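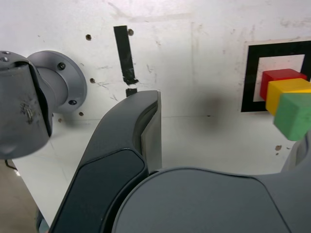
Lorkodeo's White Walls to Be White Again

6/20/19

The Lorkodeo workshops on Vasa Street will close their main room for part of July so that the white surfaces inside can be filled, sanded and painted, an event tenants have been promised for longer than some of them have been tenants.

The work covers 1,913 square feet and will be done by Begović, the painting firm two doors down, whose crew has walked past the problem every morning on the way to get coffee. The price was not announced. The color was. It is white.

Few people who use the room will argue that it doesn't need it. The white has picked up gray scuffs and streaks, and one large soft smudge that has become a sort of landmark. Small drilled holes are scattered around it. Then there is the black tape, a vertical strip that comes down and stops at a ragged, torn end.

"I have been asked what the tape is for by every new tenant," said Marin Kolev, who manages the building. "I tell them it's for asking about."

Kolev took over the job with the keys, a ring binder and no record of who drilled what. The binder does contain a receipt for paint, a shade called Quiet Linen, which does not match any part of the building he has been able to find. He has ruled it out for the new work.

A rule with a hole in it

The bigger news for tenants may be the rule that comes with the paint. Starting when the room reopens, anyone who wants to drill into a wall or a panel will have to ask first and leave a $60 deposit, returned once the hole has been filled and touched up. Tape is free but has to come down with the project it went up for.

The old rule, still posted by the sink, says "Please be considerate." Kolev said he felt the new one was easier to enforce.

Not everyone is pleased. Vendula Vondráček builds display cases and has rented space at Lorkodeo for 13 years. She said a workshop where you have to apply to make a hole sounded to her more like a bank.

"You put something up, you find out it should be an inch to the left, you move it," she said. "That's most of my working day. If I paid a deposit on every inch to the left I'd own the building by now."

She does support the painting. Her customers sometimes come in to see a case before it is delivered, and she has gotten into the habit of standing in front of the smudge while she talks. One couple from out of town came back a second time and, she said, she had to remember where she'd stood.

A compromise is under discussion. One section would be left out of the deposit rule and could be drilled, taped and leaned on by anyone, with a fresh sheet of something cheap screwed over it when it gets too bad. Vondráček has offered to pick the spot. Kolev has offered to think about it.

Begović plans two coats over a filler made by Nustex, which has to be left overnight before sanding. The firm asked that nothing be stored within arm's reach of the walls during the work, and that people stop testing whether the paint is dry. There will be a sign about that as well.

Blocks, clamps, offcuts and anything else left out should be labeled and moved to the back hall before the closing. Unlabeled items will go on the long shelf by the loading door, where several things from the last clear-out are still waiting to be claimed, including a very good level and one boot.

Closing dates will be posted at the entrance once Begović confirms them. The notice will be put up with tape.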